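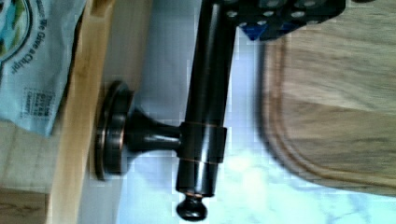
Notes from the Pit Wall: a long night at Clollelberg

Search this site Enter keywords Go

Print this page | E-mail to a friend

June 2022

Well, I finally made it to the Clollelberg sports car race, after years of promising myself I'd go, and I'm still finding grit in my shoes. I drove up with my brother-in-law and a cooler full of sandwiches, and we parked so far out that the walk in felt like a stage of its own. If you go next year, take the east gate! The west gate line didn't move for ages.

For those who skipped the stream, the Mundus car won it overall, with the Zavala team second and on the same lap. I had picked Flondell (I always pick Flondell, you all know this) and they were out before dark with a gearbox problem. So that's my record intact.

The part I keep thinking about is the last two hours. Thierry Lecomte got in the Mundus car for what was supposed to be a short run and ended up staying in to the finish. The Zavala was quicker on fresh tires, you could see it gaining through the uphill section every time by, and then it would lose the whole lot again in traffic at the hairpin. We were sitting right there at the hairpin. Twice I thought he was going to get past, and twice a slower car turned in at just the wrong moment — I yelled so loudly that the man in front of me moved seats. The winning car did 175 laps, which is a new best for the event in its current form, and the gap at the flag was less than a pit stop.

I'll say one grumpy thing. The safety car in the evening stayed out far too long for a bit of gravel on the road. A guy near us with a scanner said they were waiting on a sweeper truck, which may be true, but we lost a good chunk of racing to it and the crowd let them know.

The support race was a treat, by the way. Lots of older touring cars, leaning all over the place, and car number 61 came from the back of the grid to finish fourth with a hood that would not stay shut. Best pass of the weekend, too, around the outside before the bridge.

Tickets for the January indoor kart night are up next. We have 400 seats set aside for members and they went fast last time, so please send in your form early, and put your member number on it (I'm begging you). We got over 1000 requests last winter and I opened all of them at my kitchen table.

If anyone has decent shots of the Flondell before it quit, send them along. Mine are all fence.

Print this page | E-mail to a friend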